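Looking after your crypto keys and paperwork at home

Household tips, updated 26 October 2023

I've been meaning to put this page together since June, when I spent most of a wet long weekend emptying kitchen drawers in search of a recovery phrase I was quite certain I'd put somewhere sensible. It was inside a recipe folder, between the lemon slice and the pumpkin scones, and I was so relieved I made both. If you've got a little bit of crypto tucked away – a few coins you bought out of curiosity, or some stablecoins you use for sending money to the kids overseas – then the following might save you a weekend of your own.

Write the phrase down by hand

Use a pencil or a proper archival pen on decent paper. Ballpoint fades more than you'd think if it's near a window, and gel pen runs the moment the paper gets damp. Print in capitals, number the words as you go, and read the whole lot back aloud with the door shut. My own handwriting has a "u" that looks very much like an "n", so I now put a small line over one of them, the way my grandmother did on her jam labels.

Please don't take a photo of it. Phones like to copy photos to all sorts of places, and you may have no idea which ones.

Where to keep it

I keep 2 copies, in two different buildings. One is at home in a small fire-resistant document box, and the other is with family, in a sealed envelope with my signature across the flap. The kitchen is a poor spot in general, what with the steam and the grease, and so is the laundry. Garages get terribly hot in summer and the silverfish are dreadful. A high shelf in a linen cupboard, towards the back and well away from the hot water pipes, has served me nicely.

If you want something tougher than paper, you can stamp the words into a metal plate. I bought a Clultik letter punch set for the job and practised on an old cake tin lid first, which I'd recommend to anyone. Work on a solid bench with a folded tea towel underneath to soften the noise, wear safety glasses, and hit each letter once, firmly. A second tap nearly always leaves a ghost beside the first.

The little device itself

Hardware wallets don't like being rattled around with keys and coins. Mine lives in a Fluretti sewing tin lined with a scrap of felt, along with its cable, and I tuck in one of those moisture sachets that come in shoe boxes. Swap the sachet when you change your smoke alarm batteries and you'll never have to remember it separately. Wipe the screen with a dry glasses cloth and leave the window spray in the cupboard.

Check once or twice a year that it still turns on. Do any updates when you've got a quiet hour and a cup of tea, and have the written phrase handy before you start.

A ledger for tax time

I use an ordinary ruled exercise book with 4 columns: the date, what I did, what it was worth in dollars, and the fee. Fill it in the same day. I once left it for months and ended up squinting at a transfer of $745 that I could not for the life of me explain (it was the deposit on the new curtains, in the end). Swapping one coin for another may count as a sale for tax purposes too, even when no dollars have landed in your bank account, so write those down as well and ask your accountant which ones matter.

Clip receipts and printed statements to the page they belong with. I favour the Resteder bulldog clips because they don't rust onto the paper.

Telling the family

Leave a plain letter with your will saying what you have, which device it's on and who to ask for help. Don't put the phrase itself in the letter. Mine is one page long and took me three goes, and I read it to my sister over the phone to make sure it made sense to someone who has never bought a coin in her life.

And do be wary of anyone who rings, writes or messages wanting those words to "verify" your wallet. Hang up and go and water the garden.
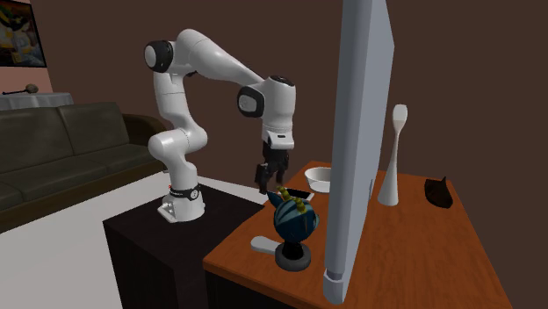 Siliņa wrote: I'd add one thing to the bit about envelopes. Mine was in the linen cupboard too, and the glue on the flap let go over one humid summer, so I couldn't tell whether it had been opened or not. I use the numbered tamper-evident bags now and write the bag number in the back of my ledger. Do you laminate your paper copy, or leave it plain?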